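2.3 Planning the practice shelf and consumables budget

Complete this section before you place an order for the Mokard arm package. Grokley quotes hardware only. Shelving, stock and flooring are bought by the site.

1. Measure the floor area. Allow for the shelving unit, the robot base and clear carpet in front of the lowest shelf.

2. Choose the shelving. Retail units with a plain back panel and white front edges match the Jotari setup files.

3. Budget for stock. Enter 446 dollars on line 7 of the worksheet for bottles, snack cans and boxes. Add 20 percent for crushed or leaking items.

4. Decide on hands. The Shi finger set is priced separately, and spare fingertip pads are sold by the pair.

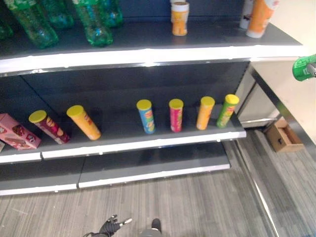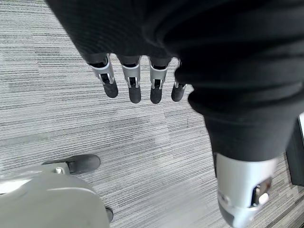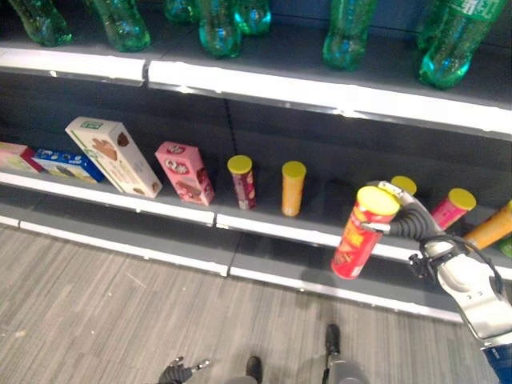
Figure 2-4. Shelf work, first and third pictures: a green bottle and a red snack can in the gripper. Second picture: fingers with dark tips over carpet.

NOTE: Cans with plastic lids and lightweight bottles tip easily. Order enough to reset a full row without waiting for a delivery.

CAUTION: Do not buy fabric sleeves until the arm length is confirmed. Opened sleeves cannot be returned.

5. Set aside 1,000 dollars for first-year wear parts. Sites that order in February should check the price list again before signing.

6. Send the completed worksheet to Grokley with the floor measurements attached.

Price list revision: 2026-09-19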